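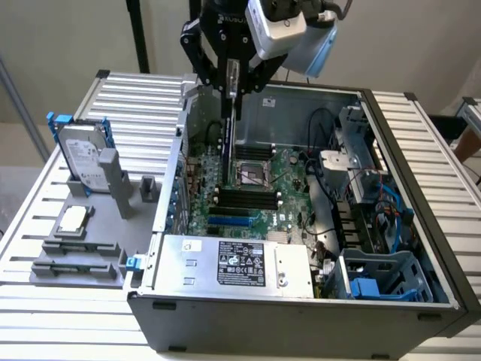

Memory stick won't seat in Dell tower, case on its side

Asked January 2, 2024 in Desktop Hardware

I'm rebuilding an older Dell tower. The board is out of warranty and the CPU is not fitted yet. The replacement memory goes partway into the slot and stops. One end latch closes, the other stays open. I have tried two slots with the same result. The stick was sold by Brirker as compatible. How much force is normal, and should the processor go in first?

2 answers

Answer 1 (accepted), by Tallera

Check the notch before adding force. If the key in the slot doesn't line up with the notch in the stick, it is either backwards or the wrong generation, and no amount of pressure will fix that.

If it lines up:
Unplug the power cord.
Open both white latches fully.
Hold the stick at 90 degrees to the board.
Press on one end until it clicks, then the other.

Keep the case flat on its side so the board is supported. CPU order doesn't matter for seating memory, but keep fingers and tools out of the open socket. Bent pins cost more than the stick.

Answer 2, by ardeleanu_142

had this in July, was dust in the slot. canned air. also move the cables out of the way first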